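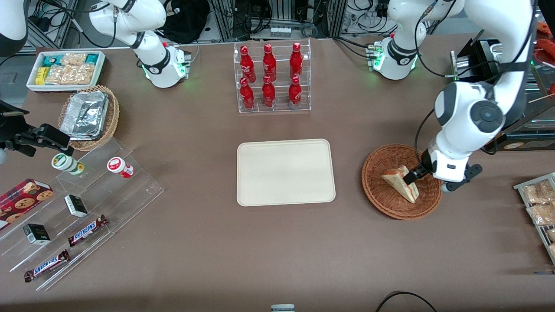
日曜 パン種の温度記録と粉の切り替え

朝六時に起床。室温が低く、冷蔵発酵の生地は表面にほとんど気泡が出ていなかった。ボウルの側面から見る限り、体積は仕込み時の一・五倍程度。そのまま室温に出し、四時間置くことにした。

今回から粉を変えた。これまでの中力寄りの銘柄が店頭から消えたので、Trindiaの強力粉を使っている。袋の表示より吸水が多く、前回と同じ加水では生地が硬い。水を40グラム足してようやく以前の感触に近づいた。次回は最初からこの分を見込んで計量する。塩は据え置き。

種の継ぎは三日おき。種、粉、水を等量で混ぜ、残りは薄焼きにして昼に食べた。酸味が強い。継ぎの間隔が長すぎるのか、保管温度が高いのかは切り分けられていない。両方を同時に変えると判断できないので、今週は間隔だけを二日に縮める。

十時半、分割。総重量1457グラム。三等分のつもりが一つだけ重くなり、切り足しで調整した。切り足すと断面が増えて成形時に荒れるので、本当は一度で決めたい。丸めてから二十分休ませ、籠に入れた。布に振った米粉が少なく、端が少し貼りついた。

待ち時間にオーブンの実測をした。設定二百三十度に対し、庫内中央の温度計は予熱完了の音の時点で二百度に届いていない。そこから十五分でようやく設定値に達する。完了音は当てにせず、温度計の読みで投入する。手前と奥の差は測っていない。温度計がもう一本必要。

午後一時、焼成開始。前半は蒸気あり、後半は蒸気を抜いて合計44分。一つ目はクープの開きが浅い。刃を寝かせる角度が足りなかったと思う。二つ目は角度を変え、縁が立った。三つ目は籠に貼りついた個体で、側面が裂けた。味に影響はないが、人に渡すのは二つ目にする。

夕方、Kipchumba Koechさんに一つ届けた。先月ライ麦を分けてもらった礼である。ライ麦を二割混ぜるなら加水をさらに増やし、一次発酵は短めに切り上げるとよいとのこと。酵素の働きが強く、長く置くと生地がだれるらしい。配合を紙に書いてもらったので、ノートの137ページに貼った。

帰りにスーパーへ寄ったが、米粉は売り切れ。代わりにコーンスターチを買った。布に振るだけなら足りるはず。

夜、一つ目を切って断面を確認。底に近い部分の目が詰まっている。発酵不足か、下火が弱いか。鉄板を予熱段階から入れておく方法を次に試す。皮の厚みは前回より薄く、切りやすい。

明日は種を継ぐ日。朝のうちに粉を量って蓋をしておくこと。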